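Re: [torus-variants] Draw rule on the 5x5 board

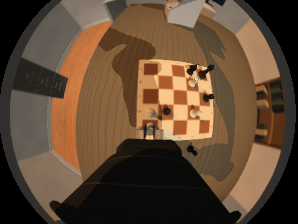
On the draw rule, I wrote earlier this month:

> Verken currently adjudicates a draw after 42 moves without a
> capture or pawn move. I would leave it alone until we have a
> reason to change it.

I now have a reason. I ran 1,000 self-play games with Volton at fixed depth, same opening book for both sides, and logged every game that ended on the counter. Most were dead positions. A smaller group were rook endings that the Herath tables score as wins, and in those the winning side was still making progress when the counter stopped the game.

The limit is too short for those endings and too long for everything else. Two options:

Option 1. Keep 42 and exempt any position found in the tables. This needs a probe on every move once the material is low enough. On my machine the probe costs 2 ms, so it is tolerable for slow games but not for bullet.

Option 2. Raise the limit to 50 and add a hard cap of 300 moves on total game length. No table access needed, and the arbiter code stays as it is apart from two constants.

I prefer option 2. It is easier to explain in the rules file, and anyone writing a new engine can implement it without downloading the tables.

One open point – the repetition rule compares positions without the side to move. That looks like a bug in the arbiter, separate from the draw limit, and I will send a patch in its own thread.

Game logs are in the Torus archive under November. If you rerun the set, please use the same book file, otherwise the results can't be compared.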